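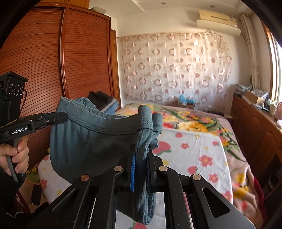

Waistband elastic: what the label leaves out

Most complaints about knit underwear and light sportswear concern one component. The body fabric of a jersey garment will often outlast its waistband by several years, and the band usually decides when the garment is thrown out. Evangelia Christodoulou covered the subject at the last members' evening, and this item sets down the main points for those who could not attend.

Construction

Elastic for garments comes in three common forms: braided, woven and knitted. Braided elastic narrows when it is stretched. It is cheap, works well inside a casing, and loses much of its grip if a needle passes through it repeatedly. Woven elastic keeps its width under tension and resists rolling, but it is stiffer and can feel harsh against the skin. Knitted elastic also keeps its width, is softer, and tolerates being stitched through. Most bands sewn directly to a knit garment use the knitted form.

The stretch comes from a core yarn, either natural rubber or elastane, wrapped in or laid between polyester, nylon or cotton. Rubber recovers well and is easily damaged by body oils, sunlight and chlorine. Elastane is thinner and holds up better against oils. It degrades steadily with heat. The fiber content label on a garment commonly covers the body fabric only, so the core yarn of the band may not appear on it.

How a band fails

There are two separate faults, and they should not be confused. In the first, the core yarn loses recovery: the band stretches as before but returns slowly or stays long. In the second, the core yarn is sound and the stitching has broken, so the band ripples or pulls away from the cloth. The second fault can be repaired in a few minutes. The first can only be cured by replacement.

A simple test separates them. Lay the garment flat and leave it overnight. Mark a length on the relaxed band with two pins, stretch it to its comfortable limit, hold for a slow count, release, and wait a minute. If the pins return to their first spacing, the core is good. A crackling sound during the stretch indicates brittle rubber, and the band should be replaced whatever the pins show.

Stitching

A straight stitch at normal length will break on a band the first time it is pulled over the hips. Use a narrow zigzag, a three-step zigzag or a coverstitch. Archie Swanson prefers the three-step for repairs because it lies flatter than a plain zigzag and can be sewn on any domestic machine made since the early 1970s. His own dates from 1969 and needed a separate cam.

Use a ballpoint or stretch needle. A sharp needle cuts the core yarns, and the damage shows up weeks later as a line of small holes with frayed ends. Polyester thread is suitable top and bottom. Cotton thread has too little give.

Cut replacement elastic shorter than the opening. For soft knitted elastic, Evangelia takes off 7 cm from the waist measurement as a starting point, then adjusts by trying it on. Join the ends in a flat overlap, divide the band and the opening into equal parts, pin at the divisions, and stretch the band to match the cloth while sewing. Do not pull the cloth.

Washing and drying

Heat does more harm than washing. Air drying out of direct sun is the safest course. Fabric softener leaves a residue on the yarns and can reduce recovery, and chlorine bleach should be kept away from elastane altogether. Hang briefs and shorts by the lower edge – a wet garment hung from the band is pulling on it for as long as it takes to dry.

Supplies

Anastasia Raptis has ordered soft knitted elastic from Antoniadis in white, black and gray, in two widths. It is sold by the meter at cost. Zosero has stopped making the six-cord braided type that several members used for pajamas, and Nantana Kamolrat is testing a replacement from Kamell. Her notes should be ready for the February issue.

Members with old stock should test it before use. Elastic ages on the card, and Donal Mac Giolla has a roll that failed unopened.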